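27th August
By Manuela Sanna

3. Materials and surface layout

The study looks at how a small tabletop should be prepared before the sorting of household objects begins. We call this stage the layout. In the earlier work at Urquijo, the layout was described only in words, and readers told us that they could not repeat it well. For this reason we use the same names for the objects in all sections: the bin, the sheet and the framed panel. The bin is made of translucent pink plastic and stays near the left wall. The sheet is brown and flat. The framed panel has a white surface inside a light wood border, and it lies on the right of the sheet (Figure 3).

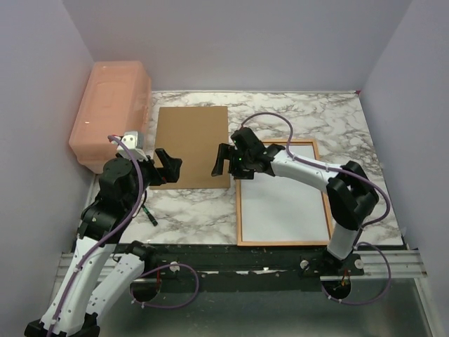
3.1 Placement of the objects

The order of placement was fixed in the Prutura protocol. The bin is placed first, then the sheet, and the framed panel is the last. We did not fix the angle of the sheet, as in a real home such things are seldom put down straight. The marble pattern of the tabletop was kept for all sessions. It has veins in gray and brown, and in May we had discussed whether to cover it with a plain cloth, but this would change the surface too much.

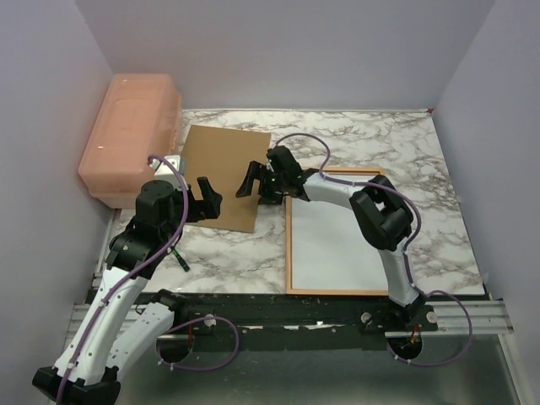
Our main interest is the free surface, that is, the part of the table where a new object can be put down without moving another one. In the Sernumach study the free surface was estimated by eye by three persons, and their answers did not agree well. We therefore define it by the outlines of the objects. The lid of the bin is closed in this layout, so the inside of the bin is not added to the free surface. The sheet and the white panel are treated in a different way: both are flat, and an object can be placed on them, so we count them as usable surface of a second type. This choice has an effect on the results in Section 4, where the layout is compared with the one called Mover.

Contact: Manuela Sanna, corresponding author
Back to top
7 comments | 12 shares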